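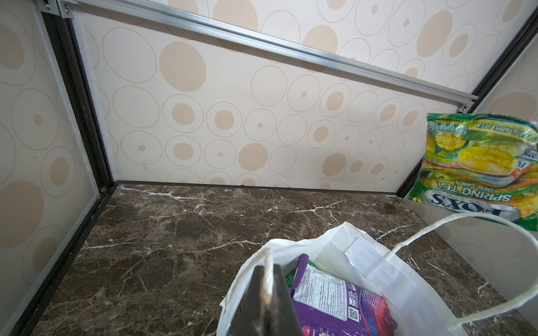 COMUNICADO DE IMPRENSA
Para publicação imediata

Tribunal anula coimas de estacionamento aplicadas ao domingo no bairro de Sumeck

FLUVAU – O tribunal administrativo de Fluvau anulou as coimas que foram aplicadas a condutores por estacionarem ao domingo nas ruas do bairro de Sumeck. A decisão foi comunicada às partes esta semana e abrange 1.891 autos, todos emitidos depois da alteração do regulamento municipal de estacionamento, em março.

O tribunal considerou que a alteração do regulamento era válida na sua forma, mas que os condutores não podiam conhecê-la no local. As placas colocadas à entrada do bairro continuavam a indicar que o estacionamento era livre ao domingo, e foi com estas placas à vista que os veículos foram autuados. O tribunal deu por provado que a substituição das placas só foi encomendada pelo município depois de entrarem as primeiras reclamações.

A ação foi apresentada pelo escritório de advogados Lukáč, em representação de um grupo de residentes e de pequenos comerciantes do bairro. O escritório recebe a decisão com satisfação e pede ao município que proceda à devolução dos valores sem esperar que cada condutor tenha de a requerer por escrito.

Os factos

O bairro de Sumeck fica entre a estação e o antigo mercado de Fluvau. Durante muitos anos, o estacionamento foi pago nos dias úteis e ao sábado de manhã, e livre no resto do tempo. Com a revisão aprovada pela assembleia municipal em março, o pagamento passou a ser obrigatório também ao domingo, no mesmo horário dos dias úteis.

A fiscalização é feita com a plataforma Bitness, contratada pelo município para o controlo das matrículas. O novo horário foi introduzido na plataforma no próprio dia em que o regulamento entrou em vigor. A partir deste momento, qualquer veículo sem pagamento registado ao domingo dava origem a um auto, e a notificação seguia por correio para a morada do proprietário. Cada coima era de 43 euros.

Muitos residentes só souberam da mudança quando a carta chegou. Como as notificações eram enviadas com algumas semanas de intervalo, houve famílias que receberam várias cartas seguidas, todas relativas a domingos anteriores à primeira notificação. Uma padaria da rua principal, que recebe farinha ao domingo à tarde, juntou ao processo as notificações do seu veículo de entregas e as fotografias da placa, que ainda mostrava o horário antigo.

As reclamações apresentadas ao serviço municipal de trânsito foram indeferidas com uma resposta de texto igual, na qual se lembrava que o regulamento estava publicado no sítio eletrónico do município e que o desconhecimento da lei não serve de desculpa.

A decisão

O tribunal baseou a anulação em 2 fundamentos.

O primeiro diz respeito à sinalização. Segundo a sentença, uma obrigação que se dirige a quem conduz deve poder ser lida na via pública, no sítio onde tem de ser cumprida. A publicação no sítio eletrónico do município dá existência ao regulamento, mas não corrige uma placa que informa o contrário. O tribunal acrescentou que um condutor cuidadoso, que para o carro, lê a placa e age conforme o que está nela escrito, não comete nenhuma falta que se lhe possa censurar.

O segundo fundamento diz respeito às respostas do serviço de trânsito. O tribunal observou que nenhuma das respostas juntas ao processo tratava do argumento das placas, apesar de este argumento constar das reclamações. Uma resposta que não aprecia o que foi alegado, diz a sentença, não cumpre o dever de fundamentação a que a administração está sujeita.

O município tinha defendido que cada coima devia ser discutida num processo separado. O tribunal não aceitou esta posição e decidiu em conjunto, por considerar que a situação era a mesma em todos os autos: o mesmo bairro, o mesmo dia da semana e as mesmas placas. Ficam fora da decisão os autos emitidos em dias úteis e os que dizem respeito a lugares reservados, passadeiras ou saídas de garagem.

O município foi ainda condenado a pagar 3.000 euros aos autores, a título de despesas com o processo.

A decisão não se pronuncia sobre o funcionamento da plataforma Bitness. O tribunal registou apenas que a plataforma aplicou o horário que lhe foi indicado pelo serviço de trânsito.

Posição do escritório Lukáč

O escritório Lukáč considera que a sentença esclarece uma questão prática que se coloca com frequência desde que a fiscalização passou a ser feita à distância. Quando um agente percorria a rua a pé, via a mesma placa que o condutor e podia notar que havia um erro. Com a leitura automática das matrículas, o horário que conta é aquele que está no sistema, e a diferença entre o sistema e a rua pode durar meses sem que o serviço dê por ela.

“Os nossos clientes nunca contestaram o direito do município de cobrar o estacionamento ao domingo. Pediram que a regra fosse escrita na placa antes de ser aplicada, e o tribunal deu-lhes razão”, declara o escritório.

O escritório propôs ao município, por carta, que nas próximas alterações de horário a data de início da fiscalização seja fixada só depois de confirmada no local a colocação das placas novas. Até à data deste comunicado não foi recebida resposta.

O que devem fazer os condutores

Os condutores que já pagaram uma coima abrangida pela decisão devem guardar a notificação e o comprovativo do pagamento. Quem já não tem a notificação pode pedir uma segunda via no balcão do serviço de trânsito, com a indicação da matrícula.

Os condutores que ainda não pagaram não precisam de o fazer enquanto decorre o prazo de recurso, mas devem verificar se o auto se refere de facto a um domingo e a uma rua do bairro de Sumeck. A lista das ruas encontra-se em anexo à sentença e pode ser consultada na secretaria do tribunal, durante o horário de atendimento ao público.

As pessoas que celebraram um acordo de pagamento em prestações devem informar-se junto do serviço de trânsito antes de interromper os pagamentos. Estes acordos podem incluir também coimas de outros dias, que continuam a ser devidas.

As placas novas já estão colocadas em todas as entradas do bairro. O estacionamento ao domingo é, portanto, pago em Sumeck, e as coimas emitidas depois da colocação destas placas não são abrangidas pela anulação.

Próximos passos

O município de Fluvau pode recorrer da decisão para o tribunal superior. Se não houver recurso, a sentença torna-se definitiva e o serviço de trânsito terá de anular os autos no registo e devolver as quantias recebidas.

O escritório Lukáč realizará uma sessão de esclarecimento aberta aos residentes, na sala de leitura da biblioteca de Sumeck. A data será afixada na biblioteca e na montra do escritório. A entrada é livre e não é necessária inscrição.

Sobre o escritório Lukáč

Lukáč é um escritório de advogados com sede em Fluvau, dedicado ao direito administrativo e ao direito do trânsito. Representa particulares, associações de moradores e pequenas empresas em processos contra entidades públicas.

Contacto para a imprensa
Escritório Lukáč, serviço de comunicação, Fluvau
Uma cópia da sentença, sem os dados pessoais das partes, é enviada aos jornalistas a pedido.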